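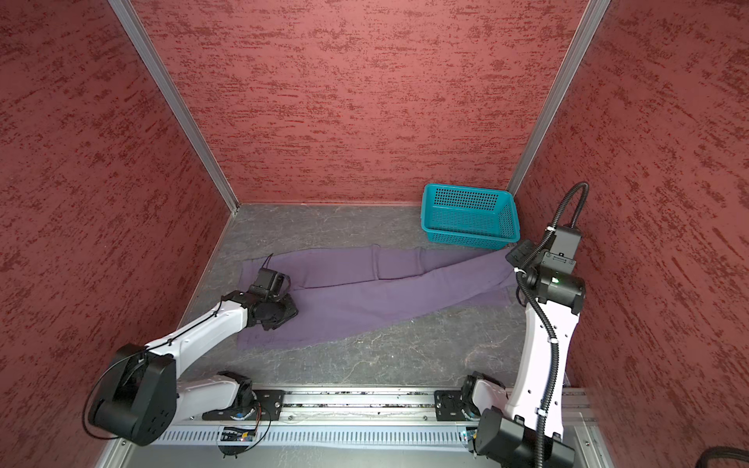 Purple trousers on the floor, red walls behind.

CLARAU HOUSE, JUMOMDALE
Guest house safety inspection, spring round
Done in March, mostly before breakfast. Marks are OK, ACT (do something) or WATCH (do nothing, but feel bad about it).

Way in and hallway

Front steps sound, no loose edges: OK
Handrail firm: ACT. It moves when leaned on, and leaning is what most people over sixty would like to do with it. Longer screws, left bracket.
Outside light works: OK. Comes on at dusk, and also for cats.
Door opens from inside without a key: OK
Doormat flat: WATCH. One corner has curled up again. Last round's comment said "replace mat". The round before said "consider replacing mat". Progress of a sort.
Hallway clear: ACT. Two suitcases, a folded pushchair and a box of leaflets for a boat trip that stopped running. The leaflets can go today.

Floors

Hard floors free of clothes, bags and anything else that slides: ACT. Guests put things down where they are standing. Extra hooks in rooms 2 and 4, at adult height this time.
Floor polish: WATCH. The tin says non-slip. I walked across in socks and have my doubts. Less of it, and never on the morning of an arrival.
Rugs have grips underneath: OK upstairs. The landing runner has three grips out of four. The other is probably in the hoover.
Changes of level marked: OK
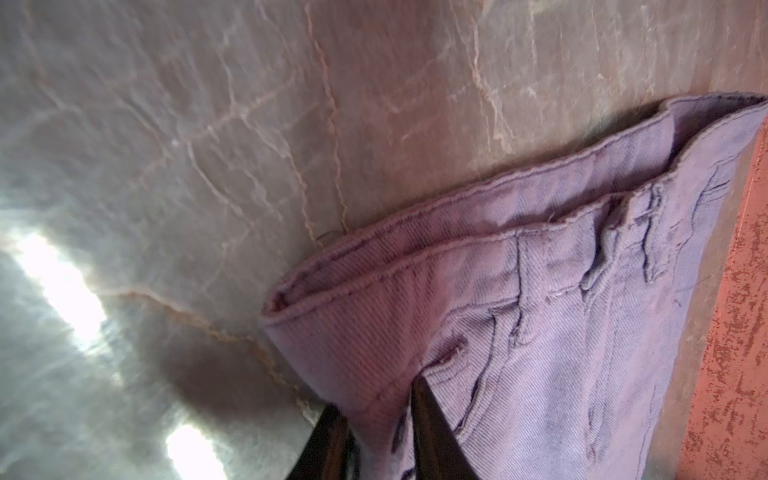 Stairs

Carpet tight on every tread: ACT. Fourth from the top has worked loose at the front. You learn to step over it, but guests are only here for a weekend and can't be expected to train.
Both ends lit, switches top and bottom: OK
Nothing kept on the stairs: WATCH. There was a pile of towels on the third step, "on its way up". It was on its way up when I came down as well.
Cupboard under the stairs: ACT. Paint, white spirit, old newspapers and a camping stove, next to the electric meter. If I wanted to burn the place down I would start by admiring this cupboard. Stove and spirit to the shed, newspapers to the tip.

Fire

Alarm panel (Vamilari) shows no faults: OK. The green light is on and the sticker over the amber light has been taken off.
Weekly test written in the book: ACT. Neat entries up to the end of January, then a gap, then several weeks in the same pen on what looks like the same afternoon. Please test it weekly and write it down weekly.
Smoke alarms, all floors: OK bar the top landing, which chirps. New battery ordered. Room 4 has been very patient.
Carbon monoxide alarm by the boiler: OK, in date
Fire doors close by themselves: ACT. Kitchen door held open with a tin of chopped tomatoes. Tin returned to larder. It was back when I passed at half past ten.
Extinguishers serviced, pins in: OK
Fire blanket where people can reach it: ACT. It hangs directly behind the hob, so you would have to put your arm through the fire to get it. Move to the wall by the door.
Escape plan on the back of each bedroom door: OK. Room 2's is upside down. Turned round.

Kitchen and boiler

Boiler (Makori) serviced: OK. The engineer also quoted £392 to replace the pressure vessel, "not urgent, but not never". Put it in for the autumn.
Fridge temperature: OK
Knives stored safely: WATCH. They are in a drawer with the tea towels.
Extension leads: ACT. Toaster and kettle run off one lead, which runs off another lead. One socket each, please, and bin the lead with the tape round it.
First aid box: ACT. It holds a great many triangular bandages and no plasters. I have worked here for years and have never seen anyone need a triangular bandage.
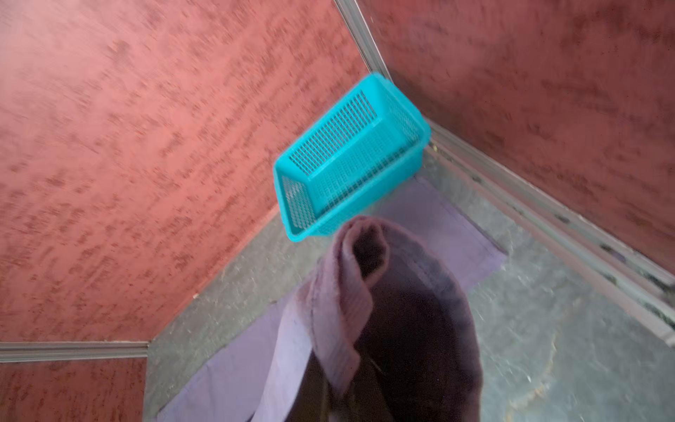 Bathrooms

Non-slip mats in baths and showers: OK, though the one in room 4 wants a proper scrub.
Hot water not scalding at the taps: ACT, ground floor basin. Valve needs turning down.
Lock can be opened from outside in an emergency: OK. Tested with a coin, after knocking.
Extractor fans: WATCH. Both run. One sounds like a small plane with something on its mind.

Outside

Path lights: OK
Gate latch: OK
Boundary wall, north side: ACT. The bulge has grown. A builder has looked and said £1,720, and then looked at the sky for a while. Keep the bench away from it until it's done. The bench had drifted back by lunch.
Bins away from the building: OK
Pond cover: OK, and stays on

Before the next round: handrail, stair carpet, cupboard, fire blanket, kitchen leads, wall. The alarm book should sort itself out if someone opens it. Doormat carried forward.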